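Skarel Fund, second progress report
Tredport Community Tennis, after-school doubles program
From Nantana Ruangrit, program lead

Hi Beril,

You said to keep this one less stiff than the last, so I'm taking you at your word. February ran away from me a bit, and a couple of things below are a week or two behind where I wanted them, but mostly I'm happy. The kids are playing a lot of tennis!

Where we are with players

We have 58 kids signed up as of this report. That's middle school and high school together, split into four groups, and the two younger groups are both full. The high school beginners group is the one with room in it. I think we scheduled it badly — it starts at 3:15 and the bus from the north side doesn't get in until twenty after, so they walk in while everyone else is already hitting. From next month it starts at 3:45, and Mark Anthony Sarmiento has moved his own evening lessons back to make that work. He didn't charge us for the extra half hour either.

Attendance has been good in the two middle groups and patchy on Court 3, where the light is poor late in the day. I've asked the parks department about the lamp over the far baseline. They've been out to look at it. I'll chase them again.

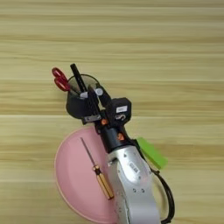
Tabletop and arm, Tredport.

Doubles ladder

This was the piece you were most interested in, so here's the longer version. We planned for 12 pairs on the ladder and we have 12, though not the same ones we started with. Two pairs split up over who was supposed to cover the middle (I'm told it got loud) and the four kids reshuffled among themselves and are all still playing. Each pair plays one pro set a week, eight games, no-ad scoring, with a tiebreak at seven-all. A challenge can go up two rungs at most. We tried letting pairs challenge anyone and the top pair got so many challenges that they stopped having fun, so that went after the second week.

Bence Illés has been running the on-court coaching for the ladder and has them working on almost nothing except serve placement and the first volley. I was doubtful. I wanted more time on returns, and we went back and forth about it in the parking lot more than once. But the net players are moving now, even the ones who used to stand there like mailboxes, and the sets are a lot closer than they were before the holidays. We'll pick up returns in the spring block. He has agreed to that in writing, Beril, so you're a witness.

We also played a friendly against the Sokley club, four doubles and two singles. We lost it four matches to two. Both wins were in doubles, one of them in a tiebreak that had half the parents standing on the bleachers, and Sokley have invited us back for a return match on their indoor courts.
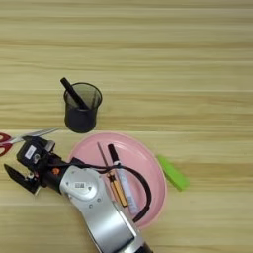 Restringing has been the surprise of the season. Apinya Sriwong offered to teach the older kids to string rackets and I figured two or three would turn up, and instead we had to run a sign-up sheet. She's strict about it, in a good way. Every job gets a card with the racket model, the tension and the player's name, and you don't walk off until your tools are put back together in one place, which can be as simple as a screwdriver on a pink plastic plate with a pen in a mesh cup beside it. The kids string for the ladder pairs first and then for anybody in the program who asks. We were paying a shop for this before, and the turnaround was slow enough that kids were borrowing each other's rackets for matches. Apinya would like a second stringing machine. I told her I'd mention it and now I have.

Money

You gave us $2,000 for this half of the year. Court time has taken most of it, as planned. Balls came in under what I'd budgeted, and I put the difference toward string and grips, which I hope is fine — tell me if you'd like that moved back and I'll sort it out. We've spent roughly $300 on string so far, including one full reel that I bought in the wrong gauge and then couldn't return. The beginners are using it up and don't seem to mind.

I haven't touched the travel line yet. The trip to Sokley was all parent cars. The return match will need a van, and I'd like to keep that money where it is until we have a time fixed with them. Receipts are in the folder I shared with you, and the court invoices are in there by month.

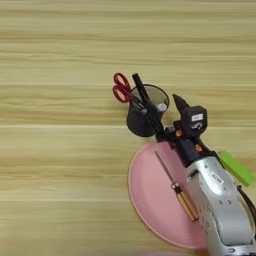

What's next

The spring block starts with returns, as promised, and with a short clinic on poaching for the top half of the ladder. Mark Anthony is taking the beginners through to their first real matches, probably short sets on the back courts so there's no audience.

We're also hoping for a visit from the junior coach in Cáceres who Bence used to play with. He'd do two afternoons with us if his flights work out. No cost to the grant, he's coming over for family anyway, but I'd need to find one extra court and I haven't yet.

Two questions for you. Can the travel money roll over if Sokley can't give us a slot before summer? And would you like to come see a ladder afternoon? Anything after 4:00 is good. Bring a racket if you want, the parents have started a pickup game on Court 1 and they're short a lefty.

Talk soon,
Nantana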